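Ticket 2491, label printer prints blank every other label. Status: open, then closed, then open again, now (I think) closed.

I'm keeping this log mostly for myself and for Branislav, who'll inherit the printer when I move over to the Semisbridge shop. If you're reading it because your own Kollár is doing the same thing, skip down to the part about the gap sensor. I wish I had!

**Setup**

- Kollár desktop label printer, the older gray one with the flip lid
- Stammont die-cut labels, rolls of 1000
- Shop laptop, connected by USB
- Driver last updated in April, by me, and I remember it going fine

**What's happening**

I send a batch of 30 price labels. The first one is perfect. The second comes out completely blank, the third is perfect, the fourth is blank, and so on down the line until I have a ribbon of good and useless labels on the floor. Sometimes it gets two good ones in a row just to get my hopes up. The light stays green the whole time, so as far as the printer is concerned everything is lovely.

**Stuff I tried first (none of it helped)**

Turned it off and on. Swapped the USB cable for the one from the scanner. Cleaned the print head with an alcohol wipe, which did take off a surprising amount of gunk, and I felt very good about that for the two minutes before the next blank label rolled out. Deleted the printer from the laptop and added it back. Printed from a different program. Printed from Nuanchan's laptop, which has never met this printer before, and got exactly the same thing, good, blank, good, blank.

That last one was useful, at least. Same fault on a different computer means I can stop blaming my laptop and start poking at the printer and the roll.

**Reply from support (first one)**

They asked for the page size in the driver and the real size of the label, edge to edge, without the backing. I had the driver set to the size printed on the box. They also wanted to know if the blank label was a whole label or if the print was drifting. Whole label, no drift, and the text on the good ones sits right in the middle where it belongs.

They told me to run calibration by holding the feed button until it blinks twice and letting go. I did. It fed out four labels, stopped, and looked pleased with itself. Next batch: good, blank, good, blank. I wrote back and said so, maybe a little grumpily.

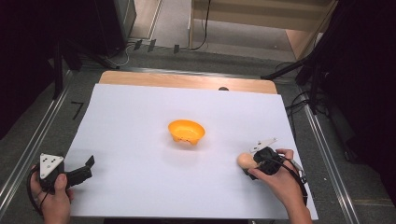
Calibration on these printers is fussier than the quick-start sheet lets on. The sensor shines a light through the backing paper and looks for the gap between one label and the next, and if the contrast is too low it can miss a gap completely and decide that two labels are one long label. So it prints your text on the first half and leaves the second half empty, and there's your blank. The trouble is all in how little difference there is between label and backing. An orange bowl on a white sheet, you can find the edge of that from across the room, wobbly rim and all. A white label on pale, shiny backing is a much harder job, and my new rolls have paler backing than the old ones. I held one of each up to the window and could see it right away.

I put that in the ticket, and support came back pretty fast after that.

**Reply from support (second one)**

They had me print the sensor profile, which I didn't know existed. With the lid closed, you hold feed and cancel together while you switch the power on, then let go when the light turns orange. Out comes a strip with a wiggly graph on it. The dips are supposed to be deep wherever there's a gap. Mine had one decent dip, then a sad little dimple, then a decent dip again. There it was, every other gap!

Two suggestions from them:

1. Slide the movable sensor so it's not sitting under the edge of the label.
2. Raise the sensor sensitivity in the Kollár utility from 3 to 5, then calibrate again.

The sensor was way over to the left. I'm guessing it got bumped during my big cleaning session, or it's been off for ages and the old rolls were forgiving enough to hide it. I moved it back to the arrow, changed the sensitivity, and calibrated with a fresh roll.

Thirty labels, all good. I closed the ticket and told everybody.

**Reopened, 14th November**

Blanks again. I was ready to throw the thing in the parking lot. Nuanchan asked if I'd saved the settings to the printer or only in the utility, and, well. There are two buttons, Apply and Store. Apply lasts until you turn the power off. I'd clicked Apply, we'd shut everything down for the night, and the sensitivity went straight back to 3.

Clicked Store, calibrated, power cycled twice to be sure, and printed the shelf labels for the whole Skovwood delivery. No blanks.

**For Branislav**

The old rolls in the bottom drawer are fine to use up, but recalibrate when you switch between those and the new ones. Leave the sensor on the arrow. I've taped the profile strip inside the lid, the bad one and the good one side by side, with the button combo written underneath.

Support is leaving 2491 open for another week in case it comes back. If it does, print a new profile strip first and attach it to this ticket.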